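**Thread: Phalloidin looks great in the control wells and like mush in everything else**

Posted in Cell Biology > Imaging & Staining

### kelpie_lab

I've inherited a macrophage project and I'm trying to repeat a figure from the previous student's thesis. Bone marrow derived cells on glass, starved overnight, short pulse of growth factor, fix, stain for actin. The thesis shows lovely ruffles at five minutes. I get ruffles in the unstimulated wells and a blurry mess in the stimulated ones, which is backwards.

Fix is 4% PFA from a bottle in the fridge door, 15 minutes at room temperature. Permeabilise with 0.1% Triton, phalloidin for half an hour, three washes. The growth factor is the Gresta recombinant, lot 1805, and I've checked that it isn't past its date.

Has anyone had trouble with that lot? My supervisor thinks it's a dud.

### tannin

Why is it always the lot? Every second thread in this section blames a lot number and about one in twenty ever comes back with proof.

How old is the PFA? "From a bottle in the fridge door" doesn't fill me with confidence. And what are you starving them in?

### kelpie_lab

The bottle has 9 Mar 2025 written on the lid in marker. No initials. Could be the day it was made, could be the day it was opened.

Starving in plain medium, no serum, no growth factor.

### Hervé Coste

I'd put money on the fixative. Old PFA that has been opened fifty times will still fix cells well enough to fool you, but thin structures go first. Ruffles and filopodia are exactly what you lose. Make it up fresh, warm it to 37, add it straight on top of the medium and don't aspirate first. Cold fix on a ruffling cell makes it pull in before it is fixed.

We lost most of August to this once. Three people had three theories and each of us was very sure.

### tannin

That explains the mush. It doesn't explain ruffles in the control wells. Same bottle, same plate, same day, presumably the same hands? If the fix was killing the ruffles it would kill them everywhere.

### Hervé Coste

Unless the order of the wells matters. If the controls are fixed first and the stimulated ones last, they don't see the same thing at all. The plate has been out of the incubator longer, it's cooler, and the person is rushing.

### kelpie_lab

Controls are fixed first, yes. I do the whole plate left to right with a multichannel. The timing comes off the wall clock.

### darance_user

Going to disagree with both of you. Ruffling in starved controls usually means they aren't starved. We had it with medium from Darance that was sold as growth factor free, and the cells plainly hadn't read the label. Switched supplier and the background went away within a passage. Can't prove it was the medium, we changed the coverslips that week too.

### tannin

So you changed two things and picked the one you liked.

### darance_user

I said I couldn't prove it. You could try being useful.

### tannin

Fine. Here's something useful. If the label on the medium is wrong, it costs one plate to find out: two media, no stimulation at all, same fix, count nothing, just look. If both ruffle, stop talking about suppliers.

My own guess is mechanical. Every time you move a plate, swap medium or drop in cold wash, macrophages ruffle. They are touchy cells. I've seen people get a beautiful "response" by adding warm buffer with nothing in it. Was there a buffer-only well in the thesis figure?

### kelpie_lab

No. Just checked. There's "unstimulated" and there's "five minutes" and the legend doesn't say whether the unstimulated wells got anything. Representative cells, it says, out of 641 scored. It doesn't say who scored them or if they knew which well was which.

### Estley_micro

I run the imaging room where half of these plates end up, so here's the boring view. Most of the "blurry mess" files I'm shown are focus. Ruffles stick up. If you focus on the stress fibres at the glass, the top of the cell is a smear, and the more it ruffles the worse the smear gets. Your stimulated wells might be working perfectly.

Take a stack through one stimulated cell. Step of 0.3 microns, bottom to top. Then come back and tell us about the lot number.

### kelpie_lab

I hadn't thought of that at all. I've been focusing at the bottom because that's where it looks sharp in the controls. Booking the confocal now.

### tannin

Focus I can believe, but it still leaves the controls. I'd like to see one good stack of each before anybody throws anything out, the growth factor included.

### Hervé Coste

Agreed on not throwing it out. I still say make fresh PFA. It takes an hour and then it's off the list.

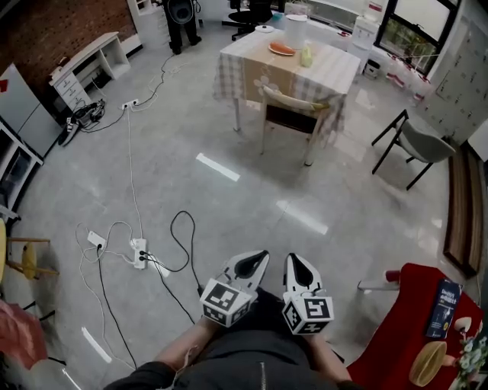
### kelpie_lab – update

Stacks are done, 14 of them, seven from each condition. Same old fix, since I wanted to change one thing at a time (yes, tannin, I was listening).

- Stimulated cells do ruffle. Big dorsal ones, well above the glass. Estley_micro was right about the smear.
- Controls also ruffle, mostly at the edges, flatter.
- One stimulated well looked dead across the board and I've no idea why. Might have missed it with the pipette.

Next plate has a buffer-only row, a no-touch row, and fresh fix on half of everything. I've also moved the controls to the middle so they aren't always first.

### tannin

Better. Seven cells you chose yourself is still seven cells you chose yourself. Get someone to rename the files before you look at the next lot.

And I'd be careful with "do ruffle". More than what? You've shown there's something up there. You haven't shown the growth factor put it there.

### darance_user

Can you put a second medium in while you're at it? Even one column.

### kelpie_lab

There's one column left so I'll do it. We've got an unopened bottle from Van Loon that I can use.

### Estley_micro

Please write down the laser power this time. The last set came through with auto exposure on and you can't compare brightness across those, whatever the software lets you do.

### kelpie_lab

Guilty. Fixed settings from now on.

### Hervé Coste

When you add the fresh fix, is it methanol free? Some of the ready-made formalin has methanol in it and phalloidin doesn't like it. Worth reading the side of the bottle.

### kelpie_lab

Making it from powder, so no methanol. I did look at the old bottle again and I can't tell if it was from powder or diluted from a stock. The label's mostly rubbed off.

### tannin

Then there's your answer to whether anyone should be using it.

### kelpie_lab

It's in the waste. Plate goes on tonight, and the buffer-only row is getting fixed by someone else in the lab who doesn't know which row it is. Will post the stacks once they've been scored.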